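Home Projects Reports Notes Contact

Convergence of Conjugate Gradients on Banded Test Matrices
Eusebio Salcedo
Tuesday, March 24, 2020

1. Purpose

The project compares two ways of solving Ax = b when A is symmetric, positive definite and banded. The first is Cholesky factorization. The second is the conjugate gradient method, with and without a diagonal preconditioner. All code was written in the Murala scripting environment, and the matrices were produced with the Filtora generator.

2. Test matrices

Two sizes were used, n = 200 and n = 900. The half-bandwidth was fixed at 50 in both cases. Off-diagonal entries inside the band were drawn from a uniform distribution on [-1, 1] and mirrored across the main diagonal. Each diagonal entry was then set to the sum of the absolute values in its row plus a shift s > 0. This makes A strictly diagonally dominant with a positive diagonal, so it is positive definite by Gershgorin's theorem. The right-hand side was b = Ae, where e is the vector of ones, so the exact solution is known.

3. Stopping rule

Iteration stops when the 2-norm of the residual falls below 1e-8 times the 2-norm of b. The starting vector is zero. The residual is updated by the usual recurrence and recomputed from b - Ax at the end as a check. 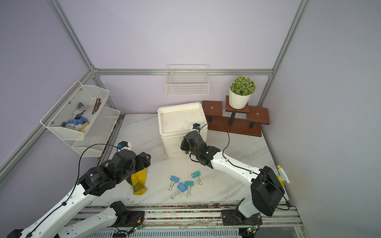

Why does the Cholesky factor not need full n by n storage?
Factorization without pivoting creates no nonzeros outside the band, so L has the same lower half-bandwidth as A. Storing the diagonal and the 50 subdiagonals is enough.

4. Preconditioning

The preconditioner is M = diag(A). Applying its inverse costs n divisions per step. When the rows of A are badly scaled, the symmetric scaling with M brings the diagonal entries to one and usually lowers the condition number. For the unscaled matrices in Section 2 the effect should be small, as the diagonal entries of interior rows are of similar size. A second set was therefore made as DAD, with D diagonal and entries between 1 and 100.

5. Remaining work

The DAD set has been run only for n = 200. The larger size will be added in the June version, along with a plot of residual norm against step number.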